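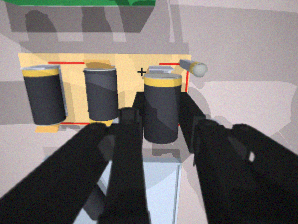 **Water shutoff valves: check yours before winter**

The plumbing on the Bondside side of the estate is older than most of us would like, and the first cold nights of December usually bring a few burst pipes. Last year's worst leak, in one of the Grindeck Court buildings, ran through two floors before the water was turned off. The pipe itself was a cheap repair. The ceilings, flooring and wiring below it were not.

The leak ran as long as it did because the shutoff valve in the apartment would not turn. It had been painted over, and the handle snapped when the tenant put weight on it. By the time the building valve was found, behind a stack of storage boxes in the basement, water had been running for 40 minutes.

We are asking every household to find and test its shutoff valve this month.

**Where to look**

In the Grindeck Court buildings, the apartment valve is under the kitchen sink on the left wall, or in the hall closet if your kitchen was moved during the remodel. In the Stevley Row houses, it is at the front of the basement, low on the street wall, a short way past the meter. Ground floor units on Bondside have theirs in a small box beside the back door. The box has a flat metal lid that lifts with a screwdriver.

You may find more than one valve. The small ones under sinks and behind toilets only stop the water to that fixture. They are handy for a dripping faucet but will do nothing for a broken pipe in a wall. The one you want stops the water to the whole apartment or house.

**How to test it**

Open the cold faucet in the kitchen and leave it running. Go to the valve and close it. A round handle turns clockwise and takes several full turns. A lever handle takes a quarter turn, and is closed when it sits across the pipe. Return to the kitchen. The faucet should slow and then stop within a minute or so.

Open the valve again slowly. Opening it fast can knock rust loose in the older pipes, and that rust ends up in your faucet screens. If the water runs brown afterward, let the cold tap run until it clears. Hold off on laundry until then.

A round-handled valve should be turned back a little once it is fully open. Valves left jammed wide open are the ones that seize.

If the handle will not move with normal hand pressure, stop. Do not use a wrench on it and do not spray anything on it. Report it to the office and we will put it on the list. The same goes for a valve that drips from the stem after you have used it. A few drops right after testing are common and often stop overnight, so put a bowl under it and look again in the morning.

**Replacement and cost**

Nair Plumbing has the contract for valve replacement again this year. The price to the association is the same as last winter, and it comes out of the maintenance fund. Tenants and owners do not pay for a replacement valve unless the old one was damaged by work they had done themselves.

A replacement takes 30 minutes in most units. The water to your stack has to be off while the work is done, so your neighbors above and below will be without water too. Nair will post a notice on the lobby door the day before. They can do several units in one visit, and we would like to group the jobs by building, so please report a bad valve as soon as you find it.

There are 11 units still on the list from last spring. Those will be done first. If yours is one of them you do not need to report it again, but do let the office know if your phone number has changed.

**Building valves**

Each building also has a main valve, and access to it has to be kept clear. In Grindeck Court it is in the basement at the bottom of the rear stairs. The yellow paint on the floor marks the area that must stay empty. Bikes, strollers and boxes left inside the paint will be moved to the bike room.
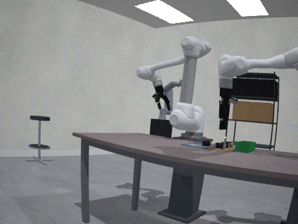 Residents should not close a building valve unless water is coming in and the office line cannot be reached. If you do have to close one, leave a note on the lobby door saying when you did it and keep trying the office. The boiler has to be looked at before the water goes back on, so please leave the reopening to us.

The Stevley Row houses have no shared valve. If your basement valve fails, the only other shutoff is at the curb, and that one needs a long key. The office has a key and so does Nair.

**Cold weather reminders**

Disconnect garden hoses now. A hose left on an outside faucet holds water in the pipe behind it, and that pipe will freeze even if the faucet is the frost-proof kind. Bondside units with a patio faucet also have a small inside valve for it, usually behind the washer. Close it, then open the outside faucet to drain what is left.

If you will be away, leave the heat at 55 or higher and close your shutoff valve on the way out. Open the cabinet doors under any sink on an outside wall. On the coldest nights it also helps to leave those faucets at a thin trickle if you are at home.

Please do not use a heat gun or a torch on a frozen pipe. A hair dryer is fine, with the faucet open, starting at the faucet end and working back. If you cannot find the frozen section, close the valve and call.

**Valve tags**

We have red tags at the office for marking your valve. They are free and come with a zip tie. Write your unit number on the tag and hang it on the pipe next to the handle. Anyone who needs a hand finding or testing a valve can sign up at the office for Sunday between 2 and 4. The sheet is on the counter next to the package shelf.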